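Our Work Room, Before the Big Tidy

Hi all! Shengli Deng asked me to put up some pictures of the room while we get it sorted out, so this is the gallery page (a very small gallery for now, I know). We started back in May with the shelves and I'm still finding things I'd forgotten we owned. My pick of the lot is the round table with the pale blue tablecloth. I love that color and I'm not giving it up, even though Shengli keeps telling me a bare table is easier to wipe!

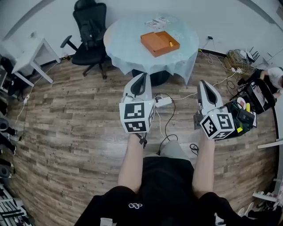 Cables are my next job. I want every cord off the floor and into a labeled bag, and I want the power strip up against the wall where I can't trip on it. After that comes a proper bin for the tools, and maybe a second shelf unit if Ovden still has the narrow ones. The mesh chair stays, it's the comfiest seat we've got, and bags can hang on the back of it all they like.

More pictures to come once the cords are done. If you have spare cable ties, bring them over!

Posted Jun 23, 2018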